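Getting Scuffs Off a Hard Floor

I put off my floors for years and then found out how fast a scuff comes up with a plain old tennis ball! Cut a small X in it, push it onto a broom handle, and rub. Black heel marks lift in a few strokes, and you never have to get down on your knees.

For anything sticky, mix a squirt of dish soap into warm water, lay a wet rag over the spot and leave it for 20 minutes (go make coffee). Then wipe. I love this one so much, it even got the dried jam by my back door.

Skip vinegar on stone or concrete, it can dull the finish. 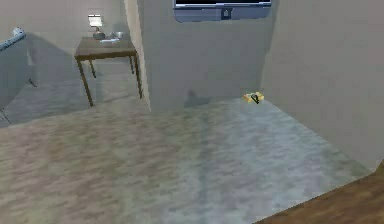 Rinse with clean water afterward and change the bucket as soon as it goes gray, or you'll just be spreading the dirt back out. An old bath towel under your feet makes a great dryer – put on some music and shuffle!

Comments

Sachiko Sasaki
The tennis ball works! My son's sneaker marks are gone.

Rehema Gachanja
Would you use the soapy rag on unsealed tile? Mine soaks up everything.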